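Two arms, one tray: Osvaldo Rizzi on the Dreltura bench kit

13 Jan 2025

Osvaldo Rizzi has spent most of his working life on small assembly lines, and for the last part of it he has been selling to them. He is product lead for the Dreltura, a two-arm bench kit from Sinby intended for kitting work: taking parts out of stock trays and setting them together in a third tray for the person who will do the assembly. The first production units were shipped last March. We spoke to him at Sinby's workshop, and separately by telephone to Fulgencio Aranda, production engineer at Marchetti, who has had a unit on trial in his motor controls section.

Rizzi is careful about what the product is called. "It is a kit. You get two arms, two grippers, the cameras, a controller and the mounting plates. You supply the table. If a customer asks for a cell, with guarding and a conveyor, we send them to an integrator."

The table matters more than buyers expect. Sinby specifies a flat, light-coloured top and a reach of 834 mm from each arm base. Anything glossy or strongly patterned costs time at calibration. Asked why the company does not simply include a table, Rizzi said that freight was the main reason and that most workshops already owned something suitable. "We did quote for one. The table came out heavier than everything else in the crate put together."

The kit is aimed at parts that vary in how they lie. Rigid parts in moulded nests have been handled by cheaper machines for a long time, and Rizzi does not claim to improve on them. Wired parts are another case. A harness put down twice will take two different shapes, and the leads of one component will happily hook round those of its neighbour.

"A circuit board is easy," he said. "It has an edge, it has a hole, it stays the shape it was made. The harness is where you spend your money. You have to find a place to grip where the rest of it will follow without dragging something else out of the tray."

The approach in the Dreltura is to look before each pick and again after it. A camera on the arm takes a close view of the tray, the controller ranks the possible grip points, and the gripper closes at reduced force. If the second view shows that more than one item has come up, the arm lowers the load and tries a different point. After 3 failed attempts on the same item it stops and calls for a person. The limit can be changed, though Rizzi advises against raising it. "By the fourth go you are usually making the tangle worse."

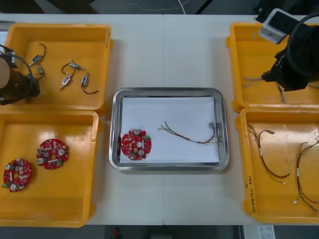
PRODUCT INTERVIEWS | Bench automation

The layout Sinby recommends keeps the source trays to the left and right, with a steel tray in the middle for the finished set. Each arm serves its own side and only the centre is shared. Rizzi described the shared area as the part of the software that took longest to settle. Early versions let both arms plan into it at once and relied on speed limits to keep them apart. The released version gives the centre to one arm at a time.

"You lose a little throughput," he said. "You gain a machine that people will stand next to."

He recommends yellow plastic trays for stock and a sheet of plain white paper in the floor of the steel one. The paper is there to suppress reflections. With red boards and thin coloured wire the contrast is good against either background, but bare steel throws highlights that the camera can mistake for crimped terminals. Paper is cheap and can be changed when it gets marked. Sinby tried a matt liner and dropped it when it began to lift at the corners.

Aranda's experience at Marchetti broadly agrees with this, with some reservations. His section makes up sets of round control boards, harnesses and small wired components. He timed the unit over a trial of 432 sets, working from trays filled by the stores in the ordinary way.

"The mean was 43 seconds a set," he said. "A practised person is quicker. But a practised person is also who I want on the soldering bench, so I do not find the comparison very useful."

He was less satisfied with setting up. The manual assumes that the trays will be fixed to the table, and Marchetti's are lifted out for refilling. A tray put back slightly out of place did not cause missed picks, as the cameras corrected for it, but it did trigger a position warning which had to be cleared by hand. A later software release made the tolerance adjustable. Aranda has set his to the widest value and has had no trouble from it.

His other complaint concerned cables. The arm cables run outside the body, and in his view the supplied clips are too few. "On the inside of the elbow you want one more than they give you. We printed our own." Rizzi accepted the point when it was put to him and said that extra clips were now packed with each kit. He would not be drawn on whether the cables might be moved inside a later model. Internal routing makes a neater arm, he said, and a much slower repair.

Teaching a new part takes a set of example picks, guided by hand. For a board Aranda's operators needed very few. For harnesses they went on for most of a morning, and one type with a long branch has never been reliable enough to release. It is still picked manually. Rizzi said that branched harnesses remain the weakest area and that the data sheet states as much. He prefers customers to send samples before ordering, and Sinby will run them on its own bench without charge and return the pick logs.

"We turn some down," he said. "If the sleeve is slippery and the part is heavy at one end, I would sooner say so in the first week."

On safety, both men made the same remark without prompting: the arms are slow and light, but the customer still has to carry out an assessment for the finished installation, including whatever is in the grippers. Marchetti's assessment led to a marked floor area and a stop button on each side of the table. The kit is supplied with one.

Pricing is by quotation and depends on the gripper fingers chosen. Software updates are included for the first year, after which there is an annual charge. The controller will go on running without it, on the last version installed. Distribution is through Hundwood, which also holds the spares. Aranda has ordered one replacement finger set so far, to have on the shelf, and is waiting on a decision about a second unit for the afternoon shift.

Recent in Product Interviews
Choosing a crimp force monitor for short runs
Hundwood on spares, lead times and returns
Tray labelling for mixed stock
Bench power supplies: what the ripple figure leaves out
A second look at vacuum pick-up pens

We use cookies to remember your settings and to measure how our pages are read. By continuing to use this site you accept their use. Cookie settings | Accept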